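Home Textiles Designer (Soft Furnishings), Dekance

Permanent, four or five days a week
Reporting to Raymonde Landry, Head of Product

Dekance makes cushions, bedspreads, table linen and throws, and has done so from the same draughty but much-loved building for 17 years. We started with one range of napkins and a borrowed cutting table. These days we supply over 800 shops, from little places that sell candles and birthday cards to a couple of department stores, and we still argue about napkins more than anything else.

We are looking for a designer to join our studio and take charge of Floner, our new range of throws and cushions in reclaimed wool and undyed linen. The first pieces are due in the shops in October, so there will already be a good deal on the table when you arrive (yarn books, half-agreed colours, a stripe that Raymonde loves and the rest of us are still getting used to). We'd like you to feel free to change your mind about any of it, and to change ours!

The studio itself is small. You would sit with Nabil Najjar, who looks after woven fabrics, and Hanan Masri, who draws nearly all our prints by hand before they go anywhere near a computer. Carla Qaisi runs sampling downstairs and will be the person you speak to most, often with a cushion cover inside out between you. We stop for tea mid-morning and again at four, and people do tend to turn up with something to share.

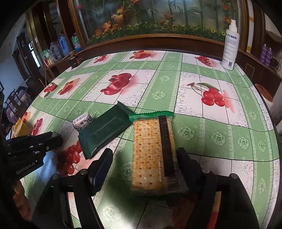
Crackers and the fruit-patterned tablecloth.

What you'll be doing

You will plan two collections a year for Floner, from the first scraps and sketches through to finished samples. That means choosing yarns and cloth with our mills, working out repeats and colourways, writing clear instructions for the makers, and checking what comes back against what you asked for. You'll also help with the look of the labels and the wrapping, which we are trying to keep to paper and card wherever we can.

A fair part of the job is talking to people. Our largest mill, Rankin, likes to go through things properly on the telephone, and you'll be visiting them a few times a year. You'll go to a trade fair or two as well, mostly to stand beside our throws and let people stroke them.

From time to time you'll lend a hand on Banditz, our children's bedding, when Hanan has more drawings of badgers than one person can reasonably put into repeat.

What we'd like from you

You should have designed home textiles, or something close to it, for a few years, and have pieces you can show us that were made and sold. We'd like you to be at ease with both weave and print, even if your heart is plainly with one of them. You'll need a good eye for colour in ordinary daylight, a working knowledge of design software (we'll teach you ours), and enough patience to send a fringe back for the third time and stay friendly about it.

Some experience of recycled or organic fibres would be very welcome. If you haven't got it but are keen to learn, please apply anyway, and tell us what has made you curious. A degree is fine and so is no degree. Two of our best people came to us from shop floors.

What we can offer

The salary depends on experience, and we'll talk about it openly at the first conversation. You'll have 37 days of holiday a year including bank holidays, a pension, a generous staff discount, and first pick at the sample sale, where competition for the blankets is quite fierce. Hours can be arranged around school runs or other caring, though we do like everyone in on a Thursday, when we lay out the week's samples and go through them together. You may work from home one day a week once you've settled in.

How to apply

Please send a CV, a letter of no more than a page and a small selection of your work to Dima Rizk in our office. Photographs taken at home are perfectly all right. If you'd prefer to have a chat before deciding, ring the office any morning after half past nine and ask for Dima, who is happy to answer questions about the job, the building or the parking.

Interviews will be held at the studio, and we'll pay your train fare. We'll ask you to bring one textile you own and are fond of, whoever made it. We reply to everyone who writes to us, though it may take us a week or two.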